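Rinby Clothes Room — Common Questions

Print this page | E-mail this page

We use cookies to remember your settings. By staying on this site you accept them. OK

Same questions every month so they're all on one page now. Hanging, sorting, donating, borrowing. Skip to what you need. Updated April.

What is the clothes room?

A shared closet, basically. People in Rinby give us clothes they're done with, other people take them home. No money changes hands. Entrance is on the Spanos Street side, up the ramp, buzzer 17.

When can I drop off?

10 am to 4 pm. Not before. Bags left outside overnight get rained on and then we have to throw out the lot.

What do you take?

Shirts, T-shirts, dresses, light jackets, pants, kids' stuff from size 2 up. Scarves yes. Belts yes if the buckle works. Clean please.

What don't you take?

Underwear, single socks, ski boots, anything with mildew. Pillows — no, sorry, no room. Curtains go to Iltwood, they have the big shelves.

Do I need to fold everything first?

No. It all goes in a heap on the table when it comes out of the bag anyway. Fold if you like folding.

How do you sort?

Pull one piece at a time off the pile. Hold it up by two corners so you can see the whole thing. Stains, holes, missing buttons. Then it goes to the rack, the mending box, or the rag bag. Don't dig in the middle of the heap looking for the good stuff, everything ends up on the floor.

What if a piece has cords or ties?

Find both ends before you pull. Cord trim catches on whatever is next to it and you get two garments coming off the table together. Tie drawstrings in a loose bow before hanging, otherwise they work their way out in the wash and somebody has to thread them back with a safety pin.

What gets hung and what gets folded?

Hung: shirts, blouses, T-shirts with a print or patterned sleeves, anything thin that creases. Folded: sweaters, jeans, sweatpants. Heavy knits grow at the sholders on a hanger, so never those.

How do I get a thin shirt on a hanger without stretching the neck?

Open the top two buttons. Hold the hanger by the middle, slide one arm of it into a shoulder, then the other. For T-shirts go in from the bottom hem, not down through the neck. Shake it once, hook it on the bar.

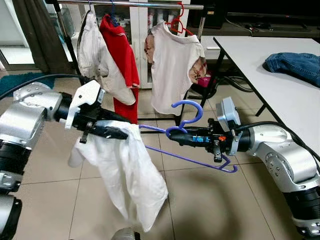 Red on the rack, white on the purple hanger.
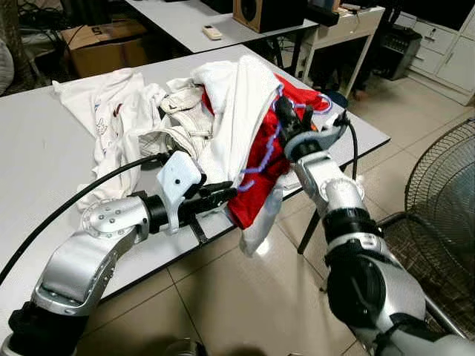

Zulmira Bragança wrote in to say that she does buttons all the way down, every time, and that two is lazy — the shirt slips off the minute someone pushes the rack along. She also wants it known that thin collars should be turned up until the shirt is on the bar, "and then down, with your fingers, not your palm." Fair enough. Try both, see what stays up.

Do hanger colors mean anything?

No. People ask this a lot. We get them donated, we use them as they come. Sizes are on the paper tag at the neck.

Can I bring hangers?

Please. Plastic best. Wire ones leave rust marks on white cotton, and we've lost enough white shirts that way.

How many pieces can I take?

Up to 17 a visit. More if you're moving or had a fire or similar, just ask at the desk.

Can I try things on?

Yes, behind the screen. Put it back on the same hanger if you don't want it. If you can't get it back on, leave it over the chair and we'll do it.

Can I swap something I took last time?

Sure. Washed, tag off, back in the drop bag like any other donation.

How much comes through?

Last year 4000 pieces in, 2111 straight out again to new homes. The rest is seasonal and waiting, or went to rags. 89 winter coats, all gone by Febuary.

What happens to the rags?

Mandano picks them up at the end of the month. Zippers and buttons come off first — jar by the sink, help yourself.

Can I help out?

Yes, mostly with sorting. Come at 10, someone will show you the table and the rack. Wear something you don't mind getting lint on.

Not answered here?

Put a note in the box by the door or use the e-mail link.

Print this page | E-mail this page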